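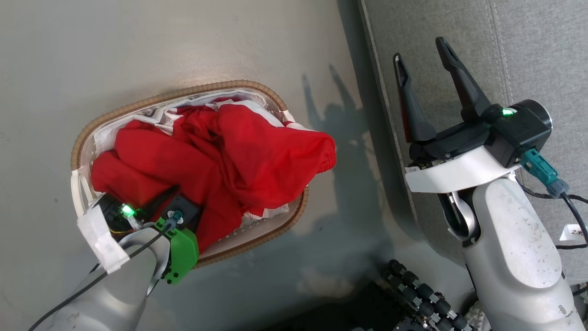 Notebook, June, 2:10 pm. Plimodberg bench

Before I forget it, I write down the rules we agreed for the laundry task on the two-arm unit. The old sheet from Histon was made for boxes and it does not fit soft things.

1. Only one arm goes in the basket. The other one stays outside, gripper open, until the first arm is fully out.
2. Both gripper lights must be green before the start. If one changes colour, stop and write it down, even when the run looks good.
3. Look at the cables at the wrist every 100 cycles. Tape is allowed for one shift only, then a proper clip.
4. Hands stay behind the line while the arms have power. Also for "only a small fold".
5. The liner is not a garment. A grasp that takes the liner counts as a failed grasp.

Run 301 was stopped by me under rule 5. I am still not sure about the force limit for thick cuffs. Varnusico sheet says one value for all cloth, I think this is too simple. To ask.

Full cable change at 2,000 cycles, same as Grasso line.

Print this page | E-mail this page

Comments (2)

bench2: Rule 3, does the count start again after a new clip?

nightshift: I would say yes. Please add it to the sheet.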